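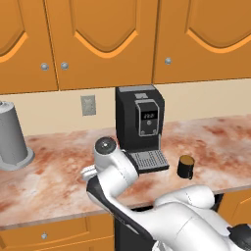

### 4.2 Brewing habits in shared kitchens

We were delighted by how much people wanted to tell us about their coffee! Of the 3952 diary entries collected in December, 777 mentioned a change in grind or dose – far more than our pilot at Makowska had led us to expect. Entries written before nine in the morning were short and blunt, while the afternoon ones ran on happily about taste, smell and who had finished the milk.

**Figure 2.** A kitchen countertop with a black coffee machine beneath orange upper cabinet doors.
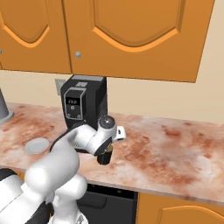 Bitterness was the most common complaint at both sites, Ultmont and Gistora, and it rose late in the week. We find this pattern really exciting, as it matches the bean storage logs closely. Bags opened on Monday drew few remarks until the third day.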